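Bonjour Soon-im Kong,

Comme promis, les nouvelles de juin pour l'atelier cuisine Dretetti, avec un peu de retard (j'attendais le relevé de la banque, qui est arrivé hier à 17 h, merci à eux).

Côté fréquentation, on est contents ! On a servi 1 243 repas depuis l'ouverture, et 64 personnes sont inscrites aux séances du matin. Celles du soir démarrent plus doucement, je ne vais pas vous raconter d'histoires : les gens rentrent tard, le bus passe mal, et il faudra sans doute avancer l'horaire d'une demi-heure à la rentrée. On a posé la question aux inscrits, plus de 70 % sont pour.

Le gros morceau du mois, c'était le four. L'ancien chauffait d'un seul côté (nos tartes s'en souviennent) et le réparateur de chez Skato a fini par nous dire que la pièce ne se faisait plus. On a donc pris le modèle Dosex prévu au budget, livré avec trois semaines de décalage -- et sans les grilles, qu'il a fallu réclamer deux fois. Il tourne bien maintenant. La facture est dans l'annexe, avec celle de l'électricien.

Pour les légumes, l'accord avec la ferme Wei tient toujours. On récupère les cageots tôt le matin, à 7 h, et on cuisine ce qu'il y a : en ce moment courgettes, courgettes et encore courgettes. Du coup le groupe a inventé un gâteau au citron qui part à chaque fois en dix minutes, je vous en garde une part si vous passez !

Ce qui coince encore : le linge. On lave beaucoup plus que prévu, la laverie a augmenté ses tarifs et la ligne « entretien » sera dépassée avant l'automne.
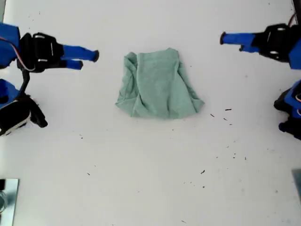

J'aimerais donc basculer une petite partie de l'enveloppe « communication », à laquelle on n'a presque pas touché, vers cette ligne-là. Dites-moi si un simple mail suffit ou s'il vous faut un avenant, je n'ai pas retrouvé la règle dans la convention.

Pour la suite, on prépare le livret de recettes (les textes sont relus, reste la mise en page) et deux séances parents-enfants en juillet. Je vous envoie les dates dès que la salle est confirmée.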